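Packing list for a potluck at a rental hall with no kitchen

Posted in Food & Entertaining by pengate_potlucks 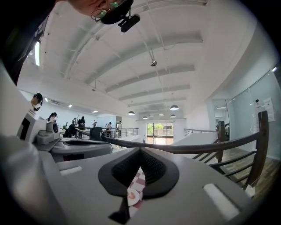 Small plate on the checkered tablecloth.

We have the Stekitz hall booked for a Sunday in May, noon to five. It holds 150 but we expect 40. The rental page says "no kitchen access" and the office hasn't answered my email. There is one sink by the restrooms and outlets along the back wall. I have two slow cookers, a cooler and a lot of tablecloths. Most people are bringing something cold, a few want to bring fish. How long can that stay out, and what do I need to bring that I'm probably forgetting?

4 replies hidden, 3 shown

Plimell_Annie
Two hours is the limit for anything that belongs in the fridge, one hour if the room gets above 90. That covers fish, egg dishes, cut melon, and anything with mayo or cream cheese. Put out small plates and refill from the cooler. Don't top up a plate that has been sitting, swap it for a clean one.
For the cooler, use block ice or frozen water bottles. Cubes melt too fast. Keep drinks in a separate one so people aren't opening the food cooler all afternoon.
Things I have forgotten at one time or another: serving spoons, a can opener, trash bags, dish soap, a sharp knife with a cover, masking tape and a marker for labeling dishes. Also extension cords. Slow cookers should go straight into the wall if you can manage it, and not both on the same outlet. Heat the food at home first, they are too slow to warm it from cold.

lyimo
bring more ice than you think. we paid 20 dollars for two bags at the gas station last time

twofoldingtables
I rented Stekitz last fall. The outlets on the left half of the back wall are on one breaker and it trips. Use the right side. The sink only had cold water when I was there, so bring a tub and take the dirty dishes home in it.
Check your deposit terms too. Ours was $319 and they kept part of it over tape marks on the wall. Tablecloth clips are fine.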